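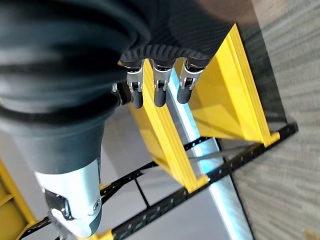
홈 | 소식 | 이네티 수칙 | 모집 | 자료실 | 오시는 길

이네티(Inetti) 현장 수칙 검토 참가자 모집

랄텐(Ralten)은 선반 앞에서 일하는 로봇 손과, 그 옆에서 일하는 사람을 위한 현장 수칙을 쓰고 있습니다. 이름은 이네티 수칙이고, 현재 초안은 135개 조항, 121쪽입니다. 저희도 많다고 생각합니다. 줄이려고 회의를 열 때마다 조항이 늘어서 회의를 당분간 쉬기로 했고, 대신 이 글을 읽고 "이걸 누가 지키냐"고 말해 줄 분을 찾습니다.

로봇을 잘 아는 분만 찾는 것은 아닙니다. 초안을 쓴 사람들이 로봇을 너무 잘 안다는 것이 지금까지 확인된 가장 큰 결함입니다. 이를테면 4장에는 "작업자는 말단 장치의 예상 궤적을 인지한 상태에서 접근한다"는 문장이 있습니다. 물류 창고에서 열두 해 일한 분께 보여 드렸더니 한참 들여다보시고는 "손 움직이는 데 머리 넣지 말라는 거죠?"라고 하셨습니다. 맞습니다. 그 문장을 쓰는 데 오후 한나절이 들었습니다.

무슨 일을 하게 되나

함홀름(Hamholm) 시험동에 오셔서 수칙대로 작업을 해 보시고, 안 되는 부분을 저희에게 알려 주시면 됩니다. 검토는 모두 6회이고 매번 금요일 오후 2시에 시작합니다. 금요일 오후로 정한 데에는 이유가 있습니다. 월요일 아침에 지킬 수 있는 수칙은 세상에 이미 충분합니다. 퇴근을 앞두고 마음이 반쯤 주차장에 가 있는 사람이 지킬 수 있는지가 궁금합니다.

1회와 2회는 선반과 통로를 다룹니다. 손가락이 들어갈 틈, 칸막이 모서리, 레일과 판이 만나는 자리처럼 손이 걸리기 쉬운 곳에 무엇을 어떻게 표시할지 정합니다. 초안은 경고 표지를 열심히 붙이라고 합니다. 시키는 대로 다 붙여 보았더니 선반보다 표지가 먼저 보였고, 사흘째에는 표지도 안 보이게 되었습니다. 남길 표지와 뗄 표지를 고르는 일부터 도와주십시오.

3회는 멈춤입니다. 비상정지 단추를 언제 누르는지, 누른 다음 누가 다시 켜는지, 그 사이에 나머지 사람은 어디에 서 있는지를 봅니다. 단추를 누르는 일은 생각보다 어렵습니다. 기술적으로는 네 살짜리도 할 수 있는데, 다들 보는 앞에서 라인을 세우는 일은 이사님도 못 합니다. 초안 58조는 "주저 없이 누른다"고 되어 있고, 주저 없이 누른 사람이 그다음에 듣게 될 말에 대해서는 아무 언급이 없습니다. 이 부분을 새로 쓰고 싶습니다.

4회는 점검과 청소입니다. 손가락 관절, 손끝의 마모, 덮개 안쪽, 풀린 체결부를 무엇으로 닦고 어떤 순서로 보는지 적힌 점검표가 있습니다. 점검표의 모든 칸에 같은 펜, 같은 필체, 같은 기울기의 동그라미가 쳐져 돌아오는 현상은 저희도 압니다. 저희가 제출한 점검표도 그랬습니다. 칸을 몇 개로 줄이면 사람이 진짜로 들여다보고 동그라미를 치는지, 이 회차에서 양식을 바꿔 가며 확인합니다.

5회는 기록입니다. 함홀름에는 작업자들이 남긴 이상 기록이 3378건 쌓여 있습니다. 이 가운데 상당수가 "이상함", "또 그럼", "어제랑 같음"입니다. 어제 기록을 찾아보면 "그제랑 같음"이라고 되어 있습니다. 비난하려는 뜻은 없습니다. 장갑을 끼고 작은 화면에 글을 쓰게 만든 쪽은 저희입니다. 무엇을 적게 해야 다음 사람이 알아볼 수 있는지, 그리고 무엇은 적으라고 하지 말아야 하는지 함께 정합니다.

6회는 전체를 처음부터 소리 내어 읽습니다. 농담처럼 들리겠지만 진행표에 그대로 적혀 있습니다. 읽다가 숨이 차는 조항은 둘로 나누거나 지웁니다. 읽다가 웃음이 나는 조항은 따로 모아 둡니다.

다루는 장비

시험동에서는 기슬러(Gisler)라는 이름으로 부르는 로봇 손과 팔을 씁니다. 참가자가 직접 조작할 일은 없고, 조작은 저희 담당자가 합니다. 기슬러가 움직이는 동안 참가자가 서는 위치는 바닥에 그어 둡니다. 선은 매회 바뀔 수 있으니 지난번에 서 있던 자리를 고집하지 말아 주십시오. 2회쯤 되면 다들 자기 자리가 생깁니다.

손을 부르는 호칭은 자유입니다. 다만 초안 12조가 장비를 사람 이름으로 부르지 않도록 권고하고 있고, 이 조항을 쓴 당사자가 기슬러를 "우리 애"라고 부르는 것이 여러 번 목격되어 현재 12조의 존폐를 논의 중입니다. 의견 환영합니다.

이런 분을 모십니다

창고, 매장, 병원 물품실, 도서관 서고처럼 선반이 있는 곳에서 일하고 계시거나 일해 보신 분. 설비를 고쳐 보신 분. 안전 교육을 받는 쪽에 오래 계셨던 분. 안전 교육을 하는 쪽에 계셨는데 뒷줄에서 자는 사람을 이해하시는 분. 한국어로 된 공문을 읽고 화가 나 본 적이 있는 분이면 특히 좋습니다.

키, 손 크기, 주로 쓰는 손이 다양하면 도움이 됩니다. 초안의 팔 뻗는 거리와 표지 높이는 모두 한 사람을 기준으로 잡았습니다. 사무실에서 키가 제일 큰 동료였고, 줄자 옆에 마침 서 있었습니다. 휠체어나 보행 보조기를 쓰시는 분은 신청서에 적어 주시면 통로 폭을 미리 맞춰 두겠습니다. 안 맞으면 그것도 검토 결과로 남깁니다.

만 19세 이상이어야 하고, 랄텐 직원과 가족은 신청할 수 없습니다. 가족분들이 더 솔직하실 것 같다는 의견이 있었으나 규정이 그렇습니다.

이런 분은 다시 생각해 주십시오

로봇을 가까이에서 찍어 올리고 싶으신 분. 촬영은 안 됩니다. 모든 조항에 "좋은 것 같습니다"라고 답하실 분. 그런 답은 저희 안에서 충분히 나왔고, 그 결과가 121쪽입니다. 반대로 첫날 수칙 전체를 폐기하고 본인이 가져온 수칙으로 바꾸자고 하실 분도 어렵습니다. 작년에 한 분 계셨고, 그분 수칙이 더 길었습니다.

시험동에서 지킬 것

수칙을 검토하는 자리에도 수칙이 있습니다. 짧게 줄인 쪽입니다.

- 앞이 막힌 신발을 신고 오십시오. 없으면 입구에서 빌려 드립니다. 디자인에 대한 민원은 받지 않습니다.
- 반지, 팔찌, 긴 목걸이, 목에 거는 출입증 끈은 사물함에 둡니다. 저희 출입증도 끈을 떼고 집게로 바꾸었습니다.
- 긴 머리는 묶습니다.
- 팔이 멈춰 있어도 전원 표시등이 켜져 있으면 움직이는 것으로 봅니다.
- 선반 칸에 떨어진 물건은 줍지 않습니다. 담당자를 부르고, 담당자도 정지 확인을 한 다음에 줍습니다. 볼펜 한 자루라도 같습니다.
- 누구든 멈추라고 하면 멈춥니다. 이유는 멈춘 다음에 묻습니다.
- 음료는 휴게실에서만 마십니다.

마지막 항목은 안전과 별 관계가 없고, 새로 깐 카펫과 관계가 있습니다.

사례와 비용

매회 참가비를 드리고 교통비는 영수증대로 드립니다. 금액은 선정 안내문에 적어 보내며, 회차가 끝난 다음 주에 입금합니다. 중간에 그만두셔도 참석한 회차의 참가비는 그대로 드립니다. 다 채워야 주는 돈 때문에 앉아 계신 분의 의견은 어쩐지 5회부터 온화해지더군요.

최종본 뒤에 참가자 이름을 싣습니다. 원치 않으시면 뺍니다. 결과물을 읽어 보고 나서 빼 달라고 하셔도 됩니다. 그럴 경우 이유는 꼭 듣고 싶습니다.

개인정보와 발언 기록

검토 중 발언은 받아 적습니다. 이름은 지우고 직종만 남기며, 다니시는 회사에 전달하지 않습니다. "우리 창고에서는 그냥 덮개 열고 돌린다"는 식의 이야기가 저희에게는 제일 귀합니다. 회사 이름은 말하지 않으셔도 되고, 말하셨다면 받아 적는 사람이 그 대목에서 펜을 놓습니다. 신청서는 선정이 끝나면 폐기합니다.

신청 방법

접수는 2월 말까지입니다. 모집 메뉴의 신청서에 하시는 일, 연락처, 올 수 있는 회차를 적어 주십시오. 자기소개서는 받지 않습니다. 대신 아래 물음 하나에 답해 주시면 됩니다.

지금까지 일터에서 본 안전 수칙 가운데 아무도 지키지 않은 것 하나와, 왜 그랬다고 생각하는지 적어 주십시오. 세 줄이면 됩니다.

글솜씨는 보지 않습니다. 여섯 번 모두 오실 수 있는 분을 우선하되, 야간조처럼 근무표를 본인 뜻대로 못 하시는 분은 세 번만 오셔도 됩니다. 그런 분을 빼고 만든 수칙이 주간조에서만 지켜지는 일을 이미 겪었습니다. 선정 여부는 모두에게 알려 드립니다. 떨어진 분께도 전화를 드리니 모르는 번호라도 한 번은 받아 주십시오.

담당은 레모 슈바이거(Remo Schwaiger)입니다. 58조를 쓴 사람이며, 그 조항에 대한 항의도 본인이 받습니다. 전화는 오전에 잘 받고, 오후에는 대개 시험동에 있어 전화기가 사물함 안에 있습니다. 음성 메시지를 남기시면 저녁에 답을 드립니다.

댓글

서고지기
도서관도 된다고 써 주셔서 신청했습니다. 저희는 이동식 서가인데 "서가 사이에 사람이 있는지 확인 후 작동" 표지가 서가 사이에 붙어 있습니다. 확인하려면 들어가야 읽을 수 있어요.

랄텐 모집 담당
이 댓글을 그대로 신청서에 붙여 주시면 됩니다. 세 줄 넘어도 괜찮습니다.

밤근무11년
세 번만 와도 된다는 말 믿고 냅니다. 금요일 두 시면 저는 자다가 일어나서 가는 시간인데 그것도 조건에 맞는 거 맞지요

랄텐 모집 담당
아주 잘 맞습니다. 다만 직접 운전해서 오시는 것은 말리고 싶습니다. 택시비도 영수증대로 드립니다.

나사하나
점검표 칸 줄이는 거 찬성인데, 칸이 줄면 감사 나온 사람이 왜 줄었냐고 묻습니다. 그 사람한테 보여줄 문장도 하나 써 주세요. 현장에서는 그게 제일 필요합니다.

통로끝
12조는 없애지 마세요. 우리 매장 청소 로봇한테 이름 붙였다가 고장 났을 때 폐기 신청을 석 달 동안 아무도 안 올렸습니다.

다시읽음
왼손잡이인데 해당되나요? 비상정지가 늘 오른쪽에 있어서 평소에 할 말이 좀 있습니다.

랄텐 모집 담당
네, 3회에 꼭 와 주세요.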